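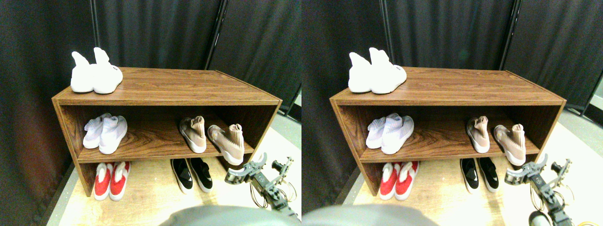 Sturkinley Home Robotics Group – the members' blog

7/29/21

I promised at the last meeting that I would write up how we are planning to spend the money, and several of you have been kind enough to remind me since, so I've made a big pot of tea and sat down to do it properly. It is going to be a long one. If you only want the total, it is 2,000 pounds for the whole of the coming year, and the rest of this is me explaining where it goes and why I keep changing my mind about the gripper.

We have been on the shoe job since January. For anyone who has wandered in from elsewhere, the idea is to get an arm to put a household's shoes away on a rack, in pairs, the way your mother always wanted you to. I chose it, so you can blame me. I liked it because everybody has the problem at home and because shoes are such awkward things to hold! A box is a box, but a soft knitted trainer with a tall sock collar changes shape the moment you squeeze it, and a plain slip-on doesn't, and the arm has to cope with both on the same shelf.

So, the money. When I first wrote a budget for this I did what I expect most people do, and put nearly all of it against the arm. The arm is the exciting bit. I had a whole page about reach and payload, with three quotations stapled to it, and then a single line at the bottom that said "bits and pieces". I would like to apologise to that line. Bits and pieces turned out to be where we ran short, and I have now given them a page of their own.

The furniture and the shoes come first, as they are the cheapest and I enjoy shopping for them. The shelf is a low one in a reddish-brown wood grain, open at the front, with room on the top, in the middle and then on the floor underneath. I am very fond of it. Three heights for the price of one small piece of furniture is good value, and the floor level is a proper test, with the arm having to come in low under the middle board. I would like to buy a second one this year in a different size, perhaps painted, so that we find out whether we have taught the arm about shelves or only about our shelf. I've put down 60 pounds for that and I expect to have change.

As for the shoes, we try to have colours that are easy to tell apart, and then a few that aren't. Red and black are a treat. The pale ones are where you earn your supper – lavender and white next to beige-pink, every one of them with a white sole, and white high-tops up on the top. I'd like more of the awkward sort: something shiny, something with long laces, and a child's pair. Charity shops will do nicely for all of it. I've allowed 24 pounds a quarter, and please do look in your own cupboards before I go and spend it.

Then the curtains. I know there was some grumbling about these, and I do understand that nobody joins a robotics group to talk about soft furnishings. But the dark curtains have made a real difference to how steady our pictures are from one session to the next, and they cost very little beside any camera. What I would like now is a bit extra on the width, and some decent clips, because there is still daylight getting in past the side and on a bright afternoon it wanders about. It's a small job, but it is in the plan.

Cables and ties get their own line for the first time. If you have ever stood and watched the arm stretch towards the far side of the shelf, you will know why. The wires hang in loops round the joints and under the gripper, and every loop is something to catch on the edge of a board. I have asked Lasis, who do our odds and ends, to price up some spiral wrap and a set of longer leads so that the runs can be tidied along the arm. They were very patient with me on the telephone. I have also put in for spares of every lead we own, having learned that lesson the slow way one wet evening in Rudstead with a van full of kit and no way of turning any of it on.

Now for the gripper, and here is where I'd welcome some opinions. The one we have is a sound, simple thing with hard jaws, and it has served us well. My worry is the soft uppers, and also the space. With two pairs on a board there is usually plenty of room between them, but the arm often has to work beside a shoe that is standing near the front edge, or leaning a bit, and I'd feel happier with slimmer fingers and something kinder on the ends. The Tóth set that I have been looking at comes to 1,036 pounds with the fitting plate. Yes, I did have to go and have a biscuit after I read that. It is more than half of everything we've got.

The other way would be to keep our jaws and have pads made for them, and try three or four kinds of rubber over the autumn. I started out firmly in favour of buying. Then I did the sums again on the train and found that if we buy, we have no money set aside for a repair, and a group with an arm and no repair money is one clumsy afternoon away from being a group with a very heavy ornament. So at present I am leaning towards pads first, and then looking at the Tóth fingers again in January, when we shall have half a year of trying behind us and will know what we're asking for. I may well change my mind again before the meeting. My family tell me I took longer than this to choose a kettle.

One last thing for anybody planning something similar from scratch. Write down what you want the arm to do on an ordinary day, with the shoes and the shelf you have really got, and price that first. I did it the wrong way round and bought more reach than we needed, and I could have had a great many pairs of trainers for the difference.

The full sheet will be on the table at the next meeting, and I shall bring the samples of rubber if they have arrived by then. Do have a squeeze of them and tell me what you think.

Shared 9 times | 4 comments

Comments

mossybank
Pads first, please. We did the same with a jar-opening project and the cheap rubber from the plumbing aisle beat the expensive stuff. I've got offcuts if you want them.

Tinkerhouse
I'd go the other way and buy the fingers. You can lose a whole autumn gluing things on to other things. But I agree about keeping something back for repairs, so I'm not much help, am I?

left_boot_only
I have a pair of patent school shoes, child's size, hardly worn, and some walking boots with laces that go on for ever. Shall I bring both?

Reply from the author
Oh, lovely – both please! And mossybank, yes to the offcuts, I'll find a bag for them.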